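Castton Desk, Oak Finish -- Review

13th October

I don't trust furniture that photographs well, and the Castton photographs very well. Pale straight grain, rounded corners, one long clean edge at the back. The listing calls it "a calm place to think." I wanted a place to put my notebooks.

Mine came from Skirkero, who were running it at 300 dollars. Delivery took 14 days against a promised week, and the box had a crushed corner, though the top inside was fine. Putting it together took me an evening. The bolts are all nearly the same length and the bags aren't labeled, so I got two of them wrong and had to back up.

First, the size. The website makes it look huge. It isn't, but for paper work it's enough. I keep two spiral notebooks going, a red one for daily notes and a plain tan one for longer stuff, plus whatever pile of loose sheets I haven't dealt with yet.

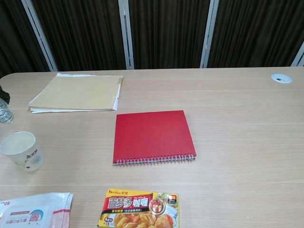
With all of that out I still have room to write without moving the pile first, and I couldn't do that on my old Bunemix. Add a laptop and a lamp, though, and you'll be stacking things.

The surface is where I have doubts. Skirkero says the finish is "tested to 2,000 wipes," and I'd love to know who stood there wiping. I've had it about 30 days. No rings from paper cups so far, but I haven't left one overnight either. Wire bindings worry me more. Slide a notebook across instead of lifting it and you can hear the coil dragging. I've found one faint line near the front that only shows with the light low -- I can't swear it wasn't there when I unpacked it.

The rounded corners I thought were a gimmick. I've walked into one twice now and have no bruise, so fine, I'll give them that.

It does wobble a little if you lean hard on one side. Tightening the bolts helped for a few days. The Suwannarat desk I tried before ordering felt steadier, but it had a dark top that showed every speck of dust and cost more.

Would I buy it again? At the sale price, probably. At full price I'd want better bolts and a straight answer on the finish. Three stars, and I'll update if that line gets company.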